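종이 정리 모임, 장소와 시간이 바뀝니다

2019년 1월 30일

지난해 8월부터 이어 온 종이 정리 모임이 다음 회부터 Ghasemi 건물 안쪽 작업실로 자리를 옮깁니다. 그동안 쓰던 입구 쪽 방은 책장 교체 공사에 들어가며, 공사가 끝난 뒤에는 열람실로 쓰입니다. 시작 시간은 오후 두 시에서 세 시로 한 시간 늦춰졌습니다. 이미 신청하신 분은 다시 신청하지 않아도 됩니다.

모임에서 다루는 것은 각자 집에 쌓아 둔 종이입니다. 영수증, 설명서, 아이가 학교에서 받아 온 안내문, 오래된 편지처럼 버리기도 애매하고 찾기도 어려운 것들을 가져와 두 시간 동안 나누고, 접고, 묶습니다. 진행은 지난번과 같이 Svenja Ammann 씨와 Jarrah Lowther 씨가 맡습니다. 가져오는 양은 한 사람당 상자 하나로 제한합니다. 지난 회에 상자를 세 개 들고 오신 분이 계셨는데, 결국 두 개는 열어 보지도 못하고 돌아가셨습니다. 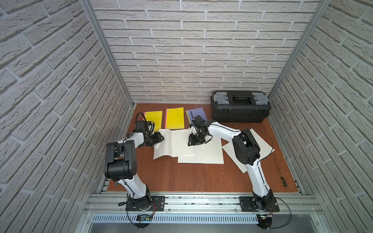
종이를 펼칠 때는 바탕부터 정하는 것이 좋습니다. 집에서는 식탁이든 바닥이든 상관없지만, 무늬가 많은 식탁보 위에서는 얇은 영수증이 잘 보이지 않아 빠뜨리기 쉽습니다. 적갈색 나무 상판 위에 흰 종이를 올려놓으면 종이의 가장자리가 금방 눈에 들어옵니다. 집에 짙은 색 상이 없다면 단색 천을 한 장 깔아도 됩니다. 한 번에 한 묶음만 올리고, 그 묶음이 끝나기 전에는 다음 묶음을 꺼내지 마십시오.

나누는 기준은 지난번에 쓴 것을 그대로 씁니다. 올해 안에 다시 볼 것, 법이나 계약 때문에 남겨야 하는 것, 그냥 갖고 싶은 것, 버릴 것. 네 번째 더미가 가장 크게 나오는 것이 보통이지만 그렇지 않아도 괜찮습니다. 어느 쪽인지 1분 안에 정해지지 않는 종이는 따로 빼 두었다가 마지막에 모아서 봅니다. 가전제품 설명서는 모델 번호가 적힌 쪽만 남기는 분도 있고 통째로 보관하는 분도 있습니다. 이 부분은 각자 정하시면 됩니다.

접는 방법에 대한 질문이 많았습니다. A4 용지는 반으로 한 번만 접고, 글씨가 있는 면이 바깥으로 오게 합니다. 세 번 접은 종이는 봉투에는 잘 들어가지만 파일에 꽂으면 한쪽이 두꺼워집니다. 이미 접힌 자국이 있는 편지는 원래 자국대로 두십시오. 스테이플러 심은 오래 보관할 종이에서만 뺍니다. 녹이 종이에 옮는 경우가 있습니다. 영수증처럼 감열지에 찍힌 것은 시간이 지나면 글씨가 흐려지니, 꼭 필요한 것은 복사본을 만들어 함께 끼워 두시기 바랍니다.

준비물은 종이 상자 하나, 연필, 파일 두세 권입니다. 파일이 없는 분은 현장에서 Wotico 파일을 한 권에 800원에 살 수 있고, 속지가 포함된 것은 845원입니다. 잔돈을 준비해 주시면 도움이 됩니다. 파쇄할 종이는 모임이 끝난 뒤 Simin Rostami 씨에게 맡기면 한꺼번에 처리합니다. 사진과 코팅된 종이는 파쇄기에 넣을 수 없어 받지 않습니다.

참가 신청은 안내 데스크의 Mared Beddoe 씨에게 하시면 됩니다. 전화로 신청하실 때는 내선 142번을 눌러 주십시오. 신청한 뒤 못 오게 되면 전날까지 알려 주시기 바랍니다. 대기하는 분께 순서대로 연락을 드립니다.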